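Testing a two-arm mug hanging policy with the Sturach method

Sturach trains one policy for both arms and gives it two kinds of view: a fixed camera over the table and a small camera at each wrist. These steps cover a basic test run on the Bremamano bench setup. You need a trained checkpoint and a mug rack.

1. Check both kinds of view before you start the policy.

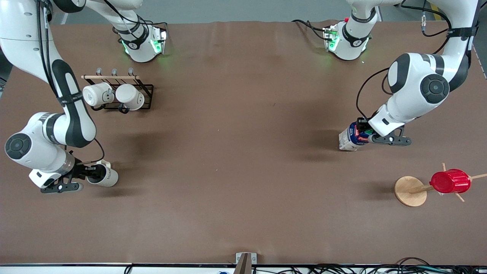 Fixed camera first, then a wrist view with the rack between the fingers.
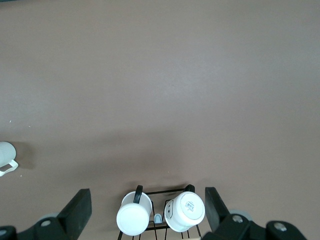 2. Set the start layout. Hang two mugs on the rack and leave another on the table. Change the position of the loose mug between trials – a few inches is enough.

3. Load the checkpoint and run 10 trials. Reset by hand after each one. Stop a trial after 36 seconds if the mug is still off the rack.

4. Score each trial. A grasp and a hang are logged separately. A mug that touches the rail and drops counts as a grasp only.

5. Repeat with the wrist views masked. In our December runs at Prarkstead, the masked policy still grasped well but took nearly twice as long to line up the handle.

Save both score files in the same folder. The plotting script reads them as a pair and will fail if one is missing.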